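Werkstatt Huttunen, Roboterzelle im hinteren Raum
Prüfliste vor dem Einschalten, mit Bemerkungen
Stand: Juli
Geprüft von: Elsa Oksanen, Rui Carvalho
Zur Kenntnis: Heikki Laaksonen

Bewertung: i. O. = in Ordnung, M = Mangel, n. g. = nicht geprüft

1. Standfläche und Tisch

1.1 Gestell steht fest, Schrauben am Fuß nachgezogen: i. O.
Bemerkung: Markierungslack an einer Schraube fehlt noch. Rui trägt ihn nach.

1.2 Behälter gegen Verrutschen gesichert: i. O.
Bemerkung: Federklemmen mit orangen Griffen am Rand zwischen vorderem und hinterem Behälter. Vor jedem Lauf mit der Hand daran ziehen. Eine feste Leiste wäre besser, Zuschnitt liegt bei Helmi.

1.3 Klebebandmarken auf dem Holztisch lesbar: i. O.
Bemerkung: Blaues Band. Wer den Tisch verschiebt, klebt neu und trägt es ins Heft ein.

1.4 Boden der Behälter auf scharfe Kanten geprüft: i. O.
Bemerkung: Kratzer und abgeriebene Stellen, kein Grat fühlbar.

2. Arm und Greifer

2.1 Not-Halt an der Steuerung ausgelöst und zurückgesetzt: i. O.
Bemerkung: Zweimal geprüft, einmal im Stand, einmal bei langsamer Fahrt.

2.2 Zustimmtaster am Handbediengerät: i. O.

2.3 Geschwindigkeit im Einrichtbetrieb begrenzt: i. O.
Bemerkung: Der Wert bleibt, wie er ist. Wer ihn ändern will, spricht vorher mit Elsa.

2.4 Greiferfinger fest, kein Spiel: M
Bemerkung: Ein Finger hatte leichtes Spiel. Nachgezogen, nach 1.000 Griffen erneut prüfen. Bisher haben wir nur alle 3.000 nachgesehen, das ist zu selten. Neues Intervall im Heft eintragen.

2.5 Leitungen am Arm über den ganzen Weg frei: M
Bemerkung: Das Bündel liegt in einer weiten Schlaufe um das Armglied. In der äußersten Stellung wird es eng. Bis zur Änderung diese Stellung nicht anfahren. Rui hat Klettband von Iltow bestellt.

2.6 Dünne Adern zum Greifer ohne Scheuerstellen: i. O.

3. Kabel und Bediengeräte

3.1 Bediengeräte hängen am Haken: M
Bemerkung: Beide lagen auf dem Teppichboden. Das hatten wir im letzten Protokoll schon. Haken sind da, bitte benutzen.

3.2 Kabel am Boden gegen Stolpern gesichert: M
Bemerkung: Graue Kabel in Bögen hinter den Behältern. Kabelbrücke fehlt. Bis dahin geht während des Betriebs niemand hinten herum.

3.3 Schutzleiter am Gestell gemessen: n. g.
Bemerkung: Messgerät ist verliehen. Heikki Laaksonen holt es zurück. Vorher kein Automatikbetrieb.

4. Teile für den Greifversuch

4.1 Nur freigegebene Teile im Behälter: i. O.
Bemerkung: Quietscheente rosa, Bausteinplatte grün, Folienbeutel silbern, dazu Kleinteile. Kein Glas, keine Dosen unter Druck.

4.2 Folienbeutel unbeschädigt: i. O.
Bemerkung: Bei Rissen austauschen. Beutel nicht an der Schweißnaht greifen lassen, dort rutscht er beim Anheben weg.

4.3 Flache Teile liegen nicht unter dem Rand fest: i. O.

5. Vor dem Start

5.1 Alle Personen außerhalb des Schwenkbereichs.
5.2 Eine Person am Not-Halt, diese Person macht nichts anderes.
5.3 Erster Lauf immer langsam, ohne Teile.
5.4 Haare gebunden, keine Handschuhe, keine Bänder am Hals.

Ergebnis: Freigabe nur für den Einrichtbetrieb. Automatik bleibt gesperrt, bis 2.5, 3.2 und 3.3 erledigt sind. Nachprüfung durch Helmi Rantala.

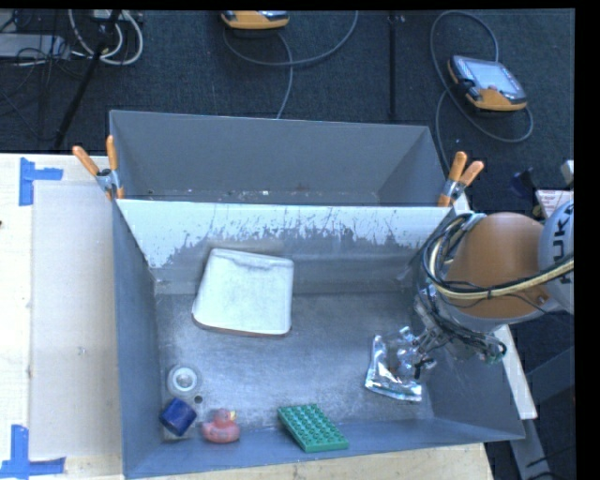
Darf man in den Behälter greifen, wenn der Arm nur angehalten ist?

Erst nach dem Abschalten der Antriebe, mit gezogenem Schlüssel in der eigenen Tasche. Ein angehaltenes Programm kann jederzeit weiterlaufen, zum Beispiel wenn jemand am Bediengerät die falsche Taste drückt. Verklemmte Teile werden mit der Greifzange herausgeholt.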